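Our spring walk-round of the workshop and office — the checklist, with my comments

I do this every March and again when the clocks go back, and this year I'm putting the whole thing up here because two people at other units on the Jurmont estate asked for a copy. Take what's useful. Your place will have things mine hasn't (we re-cover chairs, so there's a lot of foam and fabric about) and I've left my grumbles in.

How I mark it: OK, FIX (do it this week), or WATCH (look again next time).

DOORS AND WAYS OUT

Front door opens fully, nothing behind it — OK

Back door opens fully from inside without a key — OK. Stiff, but it's always been stiff. I gave the hinges some oil while I was there.

Route to back door clear — FIX. Four rolls of hessian leaning on the wall and one of them had slid down across the floor. I moved them myself and then moved them again after lunch when they'd crept back! They live in the rack now, no arguments.

Exit signs clean and readable — OK. Wiped the one by the loo.

Emergency lights come on with the test key — WATCH. The one over the stairs came on but looked a bit yellow and feeble next to the others. It's the oldest one we've got, a Samberg, and I've asked for a price on a new one.

FIRE THINGS

Extinguishers on their hooks, pins in, needle in the green — OK

Extinguisher service labels in date — OK, though I had to lie on the floor to read the one under the cutting bench. It's going up on the wall where I can see it standing up.

Alarm test from a different call point each time — OK. I keep a little list of which one was last, otherwise I'd press the one nearest the kettle every time.

Foam offcuts bagged and out of the building each evening — FIX. Three bags by the compressor, and they'd plainly been there longer than a night. This is the one I really do get cross about. Foam goes up terribly fast and the smoke is worse.

Spray glue tins shut and in the metal cupboard — OK, and the cupboard was locked, hurrah.

ELECTRICS

Plugs and leads looked at, no tape repairs — FIX. Found one. Black tape round the lead of the hot glue gun, very neatly done, but no. Lead cut off and gun in the bin.

No extension plugged into another extension — OK in the workshop. FIX in the office, where the fan heater had gone back on the end of the same four-way as everything else. I took the heater away and it isn't coming back. The radiator works perfectly well if you turn it on in good time.

Isolator switches labelled — OK. The old labels had faded so I did them again with the label printer, 34 of them, and my thumb hurt for the rest of the day.

Compressor: safety valve, drain, belt guard — OK. Drained it and got a surprising amount of rusty water on my shoe. The Bilgin engineer does the proper yearly inspection; mine is only a look and a listen.

FLOORS AND STAIRS

Stair edging firmly stuck — FIX. Second step from the top is lifting at the left. Screwed it down for now, new strip ordered.

Mats flat, no curled corners — OK

Floor paint still grippy — WATCH. It's gone shiny by the sewing machines where everybody pushes their chair back. I'd like to do it over the summer shutdown, if I can get the machines moved.

CUTTING AND STAPLING

Long knives back in their sleeves — OK

Staple guns off the air when not in use — WATCH. Both were off when I looked at 8 in the morning, but that's hardly a fair test, is it? I'll have another go mid-afternoon when people are busy.

Blade bin less than two thirds full — FIX. Very full. The new one is a Sendus with a narrow slot, so nothing bigger than a blade should fit.

FIRST AID

Box complete, nothing out of date — FIX. Eye wash had run out of date, and we were down to the tiny plasters that are no good for anything. Box of 30 decent fabric ones bought, plus some of the blue.

Accident book where it should be — OK

OFFICE AND DESKS

Drawers shut, cables off the floor — OK, after a bit of nagging.

Sharp things stored point down — OK. Scissors, scalpels and the big bodkins are in a drawer tray now, and desk pots are for pens.

Screens at a sensible height, chairs not wobbling — OK. We fix chairs for a living so I'd have been ashamed otherwise.

Next one in the autumn. The stair edging and the emergency light I'll look at again before then, and I'll add a note under each when they're done.

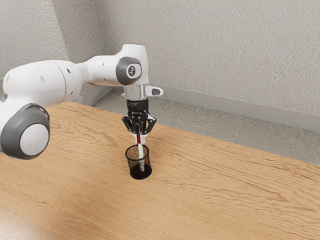

If you do copy this, change the headings to suit your own rooms and walk it in the order you'd come through the building. I started with mine in alphabetical order and went up and down the stairs all morning.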